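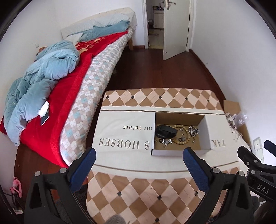 Branau gateway, firmware 1870, Modbus RTU on the serial side, Modbus TCP upstream. Reads of 16-bit holding registers are fine. Strings come back scrambled. The device label is stored as ASCII, two characters per register, and every pair is swapped. If the label were the lettering on my tablecloth, "our future" would arrive as "uo rufuter". Same thing on all three slaves. Is there a byte order setting per register block, or only the global one?

Posted by lusow_dk

Global only in 1870. Per-block byte order was added in 1881. Check the release notes under "mapping table."

Posted by rs485_mike

Before you upgrade, confirm where the swap happens. Put a serial sniffer on the RTU side and compare with the TCP response. Modbus sends the high byte first within a register, so the order on the wire is fixed by the spec. What the slave vendor puts in the high byte is up to the vendor. I have seen plenty of devices pack strings low byte first.

Posted by Shirin Arabzadeh

Sniffed it. Request for 65 registers starting at offset 841, function code 03. Bytes on the RTU side are already swapped. The gateway passes them through unchanged.

Posted by lusow_dk

Then the gateway is behaving correctly and I would leave it alone. Swap in the client. It's one line in most libraries.

Posted by rs485_mike

Disagree. There are usually several clients (SCADA, historian, somebody's script) and each one ends up with its own fix. Correct it once in the mapping table and document it.

Posted by naltberg_user

A gateway that rewrites payloads is a pain to debug. You compare captures from both sides and they don't match, and the next person opens a ticket for it.

Posted by rs485_mike

They only fail to match for the blocks you flagged. The 1881 web page lists them.

We use cookies to keep you signed in and to measure traffic. Accept all | Manage preferences

Posted by Shirin Arabzadeh

Two clients here, and one is a Choi panel with no string swap option, so it has to be the gateway. Does the 1881 setting apply to writes as well? The label is writable with function code 16.

Posted by lusow_dk

Yes, both directions. Watch the block boundaries. If a write spans a flagged block and an unflagged one, it is rejected with exception 02. Split it.

Posted by naltberg_user

Also export the mapping table first. The 1870 to 1881 upgrade kept mine but reset the serial timeout to default.

Posted by Shirin Arabzadeh

Upgraded, flagged the label block on slave 1. Labels read correctly on the panel. Slaves 2 and 3 still to do.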